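Clestthorpe Matte Setting Powder, white, 200 g tub

I sell this in the shop, so take it as you like, but I was the last person on staff to come round to it. White face powder is white face powder, I said. The goth and deathrock crowd have been buying theater powder and baby talc for decades and looking fine in the dark. Why would anyone pay more for a tub with a bat on the lid?

The label makes three claims, and I've tried it against all of them.

**"Stays put all night."** It stays put for most of one. I wore it to Bivemholm on a Sunday, doors at nine, and by the time the last band was loading out my forehead was still flat white and my chin was gone. Chins go. Anyone who drinks through a straw will do better than I did. With a setting spray over it you get longer, but then it's the spray doing the work, and you could say the same for cheaper powder.

**"No flashback in photos."** I don't buy this one. Under a direct flash it comes up brighter than the neck below it, same as every white powder I have ever stocked. If you want to look like a floating mask in somebody's club photos, fine, plenty of people do. If you don't, take it down past the collar.

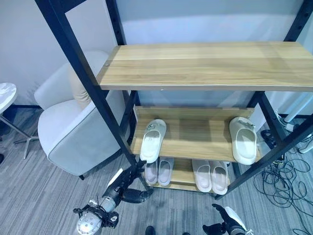 **"Will not crack over grease paint."** True, with a thin base. Doğukan Değirmenci, who does the window faces for us every November, laid it on over two coats of white and it split at the smile lines before he had finished the second eye. Over one coat it held. The tub doesn't mention coats at all, and I think it should.

### What you get

- One screw-top tub, 200 g, with a sifter under the lid
- A puff, which is thin and sheds; use your own
- Unscented, or close to it (there is a faint chalky smell when you first open it)
- One shade. They call it "Crypt." It's white.

The sifter holes are too big. Tape over half of them before you turn it upside down near anything black, and I assume everything you own is black.

### Compared with the others we carry

The Zarkidano pressed compact is neater in a bag and costs more per gram. It also goes shiny on the surface after a few weeks of use and then won't pick up on a brush until you scrape it. The Clestthorpe is messier but every bit of it gets used. Noura Nseir, who buys for our other branch, likes the Bitar loose powder better than either, and she may be right about dry skin. On mine it slid.

The maker says one tub gives 300 full faces. I would like to meet the person who got 300. I put it on heavily, and heavily is how most of our customers wear it, so I'd ignore that number and see how yours goes.

### Returns

Sealed tubs only. If the lid arrives cracked, keep the powder and the box, write to us within 2 weeks, and we'll send another. We can't take back an open tub for being too white.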